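Week 6: Selling a Region

Read the Caldeira Valley brochure before class. It is short, and the word "charming" does most of the lifting.

Caldeira has 3,597 residents, one abbey and 44 marked trails. In June it gets some 4,000 visitors, nearly all of whom park in Okimden and eat there too.

Terms: gateway town, shoulder season, day-tripper (spends little, photographs everything).

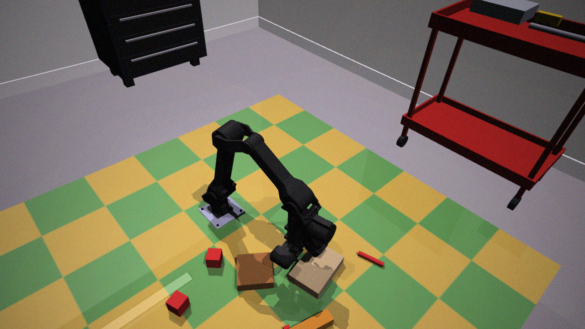
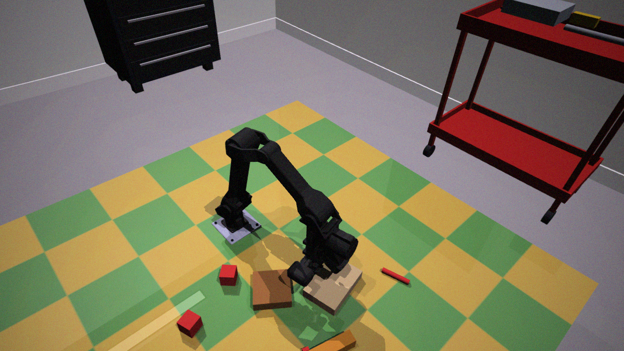
Notes by Noreen Vasko

For next week: rewrite the Dradance lake page in 80 words. No "hidden gem." If 2,000 people swim in it, it has been found.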